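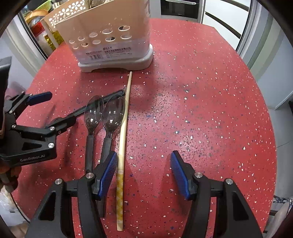
Utensil holder with its white base, on the red speckled table. Two of the grey spoons lie in front.

Search the archive
Keywords Go Advanced

Sumuvden kitchen list
Subject: Re: Holder for chopsticks and spoons
From: Tuva Vik
Date: 1 July 2018

Dear Honeylyn, dear all,

Thank you for your message. I answer between your lines, I hope it is easy to follow.

Honeylyn Castillo wrote:
> I am going through the shared kitchen list before we order new
> things from Lashari. Item 79 only says "cutlery pot, peach". Is
> this the one with the holes in the front? And do we keep it or
> should it go in the box for the flea market?

Yes, it is the one with the holes. They are oval and sit in two slanted rows, and the side has small flowers cut out of the plastic. I would like very much that we keep it. The old metal tin from Pravel had no holes at all, and in October I found brown water in the bottom and had to throw away a whole bunch of chopsticks.

The label with the barcode is still on the front. The text is in Chinese and I cannot read it, so if somebody on the list can, please write to me. I would like to know if it says anything about the dishwasher. Until then I wash it by hand, with the base separately.

> Aslak thinks that the chopsticks should lie in the drawer and
> only the spoons stand up. What do you others do?

I have a different opinion from Aslak, but not a strong one. In the drawer the chopsticks roll to the back and get under the tray. Standing up they dry better, if one puts the narrow end upwards. I mean especially the light wooden ones with the golden-yellow pattern at the thick end. Please do not leave them in the sink overnight, the pattern will suffer.

> Also, are the grey spoons ours or Solveig's?

The spoons with the see-through grey bowls and black handles were bought for the kitchen. I have the receipt from Flarnico in the folder, 206 kronor, and the tea towels are on the same receipt. Solveig Åberg's spoons are steel and have a thread around the handle. I would write the grey ones as a separate item, as people search for "spoon" and find only the soup ladles.

My suggestion for item 79 is this text: "Utensil holder, plastic, beige-peach with white base, oval holes in front." Then there is no doubt which one is meant.

One more thing. Britt-Marie Sandberg asked me if the holder can stand to the left of the sink instead of beside the stove. For me it is fine, but please wipe under the base also, there is often a ring of lime on the worktop there.

I am away until Thursday and will read the list again then.

With kind regards,
Tuva

Contact the list owner | Copyright Sumuvden kitchen list | Back to top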